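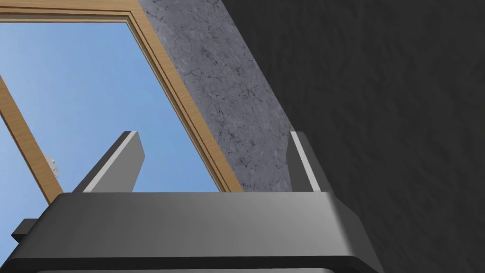
Simulation render: Pleleria

Search this blog
Go

I finally have a number for the arm budget, and the number is 800. That's dollars, for the whole year, and it has to cover the simulator license, the cables and whatever gripper I end up buying. So you can guess why I've been living in the simulator lately!

The render up top is the view I stare at most evenings, looking over the back of the gripper with its two fingers wide open and a window behind them. Blue sky, wood trim, gray stone, all of it free (well, included in the license, which ran me 200 back in May). Trying out a gripper I haven't paid for is my favorite kind of shopping.

I'm down to two options. The Celent has flat fingers, ships in 8 days and costs 218. The Hegde is nicer, but you have to email them for a price, and I've learned what that usually means for people like me. I sent the email anyway – no answer yet.

What I keep forgetting to budget for is the small stuff. Mounting plate, spare fingers, a power supply that doesn't buzz. Last time I bought an arm part I spent nearly as much again on adapters, so this time they get their own line in the spreadsheet before I order anything.

If you've bought from the Norkwood surplus shop, tell me how the shipping was. They have a used mounting plate listed and I'm very tempted.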